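Marnow Allées
Logiciel de navigation extérieure pour robots mobiles à roues ou à pattes

Éditeur : Ateck
Version courante : 3.2
Systèmes pris en charge : Linux 64 bits, ROS 1 (Melodic)
Mise à jour de la page : mardi 18 août 2020

Présentation

Marnow Allées est une couche logicielle de perception et de planification locale destinée aux robots qui circulent sur des voies piétonnes, des allées de parc, des abords de parking et des voiries privées. Le logiciel reçoit les images d'une ou deux caméras et l'odométrie de la base. Il produit une carte de surface praticable mise à jour en continu et une consigne de vitesse que le contrôleur du robot peut suivre directement.

Le produit ne remplace pas le contrôleur de bas niveau. La gestion des moteurs, de l'équilibre et de l'arrêt d'urgence reste à la charge du constructeur du robot. L'intégration se fait par messages ROS ou par une bibliothèque C++ fournie avec la licence.

Une carte préalable du site n'est pas obligatoire. Si l'exploitant en possède une, elle peut être chargée au format image avec un fichier d'origine et d'échelle, et Marnow Allées s'en sert pour choisir la direction générale. Le bord de l'allée, lui, est toujours recalculé à partir des images.

Modules

Surface
Classe chaque zone de l'image en praticable, praticable avec réserve ou interdite. Les revêtements appris d'usine sont l'asphalte noir, l'asphalte coloré, le béton, les pavés, le gravier fin et l'herbe tondue. L'herbe est classée avec réserve par défaut. L'exploitant peut la passer en interdite dans le fichier de site.

Bordure
Suit les lignes de trottoir, les caniveaux et les changements de revêtement. Le module fournit une distance latérale à gauche et à droite, avec un indice de confiance pour chaque côté. Lorsqu'un seul côté est visible, la trajectoire est calée sur celui-ci et la largeur est reprise de la dernière valeur fiable.

Obstacles
Détecte les objets posés ou mobiles dans le couloir de passage : piétons, vélos, poussettes, véhicules, poteaux, mobilier urbain. Un objet coupé par le bord de l'image est conservé en mémoire pendant 30 images après sa dernière détection, durée réglable.

Exposition
Corrige l'effet des fortes différences de lumière entre une zone ombragée et une zone en plein soleil. Quand une partie du sol est saturée, le module baisse la confiance de cette partie et demande une vitesse réduite au planificateur. La zone n'est pas marquée comme obstacle.

Planificateur local
Calcule la trajectoire sur un horizon réglable et tient compte du gabarit du robot, du rayon de braquage minimal et des distances de sécurité définies par classe d'objet. Le planificateur accepte aussi bien les bases différentielles que les bases holonomes et les quadrupèdes.

Console Drarnance
Application de bureau livrée avec le logiciel. Elle sert à rejouer les enregistrements, à superposer les sorties des modules aux images, à modifier les paramètres de site et à comparer deux versions du réseau de classification sur la même séquence.

Caractéristiques techniques

Entrées caméra : une ou deux, globales ou à obturateur déroulant
Odométrie : roues, pattes ou centrale inertielle
Télémètre laser : facultatif
Latence médiane, de l'image à la consigne : 110 ms sur le calculateur de référence
Taille du paquet d'installation : 668 Mo, console comprise
Nombre de paramètres réglables : 141
Formats d'enregistrement : rosbag, suite d'images PNG avec fichier d'horodatage
Langues de la console : français, anglais

Matériel nécessaire

Un calculateur embarqué avec processeur graphique compatible CUDA. Les références validées figurent dans la note d'intégration, envoyée sur demande. La caméra doit être fixée rigidement au châssis, avec une partie du sol proche dans son champ. Une monture souple ou réglable à la main dégrade le calage des distances et n'est pas prise en charge.

Si des éléments du robot apparaissent dans l'image (tige, bras, antenne, pare-chocs), il faut créer un masque dans la console. Le masque se dessine à la souris sur une image fixe. Pour une pièce mobile, prévoir un masque qui couvre toute sa course. Sans masque, le module Obstacles peut signaler ces éléments en permanence et bloquer le départ.

Mise en service sur un nouveau site

La mise en service demande en général une journée pour un site simple. Elle se déroule dans l'ordre suivant.

1. Étalonnage de la caméra. Imprimer la mire fournie au format A3, la coller sur un support rigide et lancer l'assistant d'étalonnage. L'assistant refuse l'enregistrement si l'erreur de reprojection dépasse le seuil.

2. Mesure de la hauteur et de l'inclinaison de la caméra. Placer le robot sur un sol plan, saisir la hauteur de l'objectif, puis valider l'horizon proposé.

3. Masque du robot. Voir le paragraphe ci-dessus.

4. Enregistrement de reconnaissance. Conduire le robot à la télécommande sur tout le parcours, dans les deux sens. Faire si possible un passage le matin et un autre en fin d'après-midi, car les ombres d'arbres changent beaucoup l'aspect de la pelouse et du revêtement.

5. Relecture dans la console. Vérifier l'étiquette de chaque revêtement et corriger les erreurs au pinceau. Les corrections sont enregistrées dans le fichier de site et ne modifient pas le réseau d'origine.

6. Réglage des marges. Fixer la distance latérale minimale par classe. La valeur d'usine pour les poussettes est la même que pour les piétons. Pour les véhicules en stationnement, la marge doit tenir compte de l'ouverture des portières.

7. Essai à vitesse réduite. Un opérateur marche à côté du robot, arrêt d'urgence en main.

Exemple de parcours : allée longeant un stationnement

La séquence Saragih est fournie avec la console comme jeu de démonstration. Elle a été préparée par Sinan Altıntaş, responsable de la perception chez Ateck, et sert aussi de support pendant la formation. Le parcours suit une large allée d'asphalte brun-rouge, avec des voitures garées à gauche et une pelouse à droite.

Trois réglages sont à travailler sur cette séquence. Le premier est la limite gauche : une mince ligne de bordure claire sépare l'allée des places de stationnement, et le module Bordure doit s'y accrocher sans glisser vers le bas des carrosseries. Le deuxième est la poussette sombre au premier plan, tout à gauche, dont une partie sort du champ. Le troisième est le fond de l'allée, très lumineux à l'endroit où elle rejoint le chemin en béton. Les deux tiges gris clair du robot, en bas de l'image, sont à masquer avant de lancer la relecture.
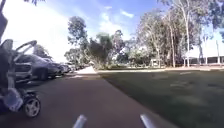

Réglages conseillés pour la séquence Saragih

bordure.cote_prioritaire : gauche
bordure.confiance_min : 0,6
surface.herbe : interdite
obstacles.memoire_images : 30
exposition.saturation_sol : reduire_vitesse
masque.fichier : saragih_tiges.png

Avec surface.herbe sur « reserve », le planificateur peut proposer un contournement par la pelouse lorsque la marge autour de la poussette est augmentée. Ce comportement est normal et dépend du choix de l'exploitant.

Limites d'emploi

Marnow Allées n'est pas prévu pour la circulation sur voie publique ouverte aux véhicules. Le logiciel n'est pas un dispositif de sécurité certifié. Un détecteur de contact ou un scrutateur laser de sécurité doit être installé sur le robot selon l'analyse de risques de l'exploitant.

Le fonctionnement de nuit n'est pas pris en charge sans éclairage embarqué. La neige, les feuilles mortes en couche continue et les flaques étendues font baisser la confiance du module Surface et provoquent un arrêt si la baisse dure. Les marches descendantes ne sont détectées qu'avec deux caméras ou un télémètre laser.

Nouveautés de la version 3.2

Publiée en juin. Le module Exposition est maintenant actif par défaut. La console ouvre les longues séquences sans les charger entièrement en mémoire. Le temps de compilation d'un fichier de site a été réduit de près de 30 %. Correction d'un défaut qui inversait les côtés gauche et droit de la bordure après un demi-tour sur place. Les fichiers de site de la version 3.1 sont convertis à la première ouverture, et une copie de l'ancien fichier est conservée.

Licence et assistance

La licence est attachée à un calculateur. Elle comprend la console sur deux postes, les mises à jour pendant un an et l'assistance par courrier électronique. Une licence d'évaluation est disponible, limitée à la relecture d'enregistrements et sans sortie de consigne de vitesse.

Les demandes d'intégration et de devis sont traitées par Walid Chidiac, service applications. Préciser le type de base, le modèle de caméra, le calculateur prévu et joindre si possible un court enregistrement du parcours.

Documents disponibles sur demande
Note d'intégration ROS
Référence de la bibliothèque C++
Guide de la console Drarnance
Liste des paramètres et valeurs d'usine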